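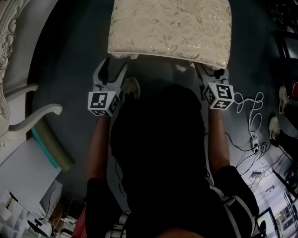

*Hand-held grippers at the front corners of an upholstered stool seat. Photo: Ovano*

**Tue 14 December**

# Ovano sets out equipment plan for household handling program

Ovano has approved the purchase of hand-held gripper sets and supporting equipment for its furniture handling program. Delivery is scheduled for July. The plan covers purchase, spare parts, operator training and storage of recorded data.

The order is for 5 complete sets. Each set consists of a left and a right gripper, marker cubes, a carrying harness and a charging unit. Two sets will be held as spares so that work can continue during repairs. Gough will supply the grippers, and Plostico will supply replacement fingers and cube housings under a separate contract.

Robot arms are not included in this round. Ovano will decide on arms after the first 3,000 recorded handling tasks have been reviewed. Tasks include lifting, turning and shifting stools, chairs and small tables, with both hands on the item.

"Arms are the largest single item in the budget, and their reach and payload are fixed on the day of order," said Gudrun Wunderlich, head of equipment planning at Ovano. "We want the load figures from manual work before we write that specification."

Trials of the hand-held sets have logged 796 hours to date. Finger pads were the most frequently replaced part, followed by cable connectors. Both are now budgeted as consumables, with a fixed quantity per set and quarter.

Fabric-covered pieces are listed as a separate class in the test plan. Grip force limits for this class will be set by Benedikt Bauerfeind's group and written into the acceptance test. A set that exceeds the limit on either side will be returned to the supplier.

Software for synchronizing left and right gripper data will be licensed from Susus for a term of 2 years. The license can be extended to cover robot arms without a new tender.

Tender documents for the arms will be released once the review is complete. Suppliers wishing to receive them should register with Kerstin Diekmann, Ovano Purchasing.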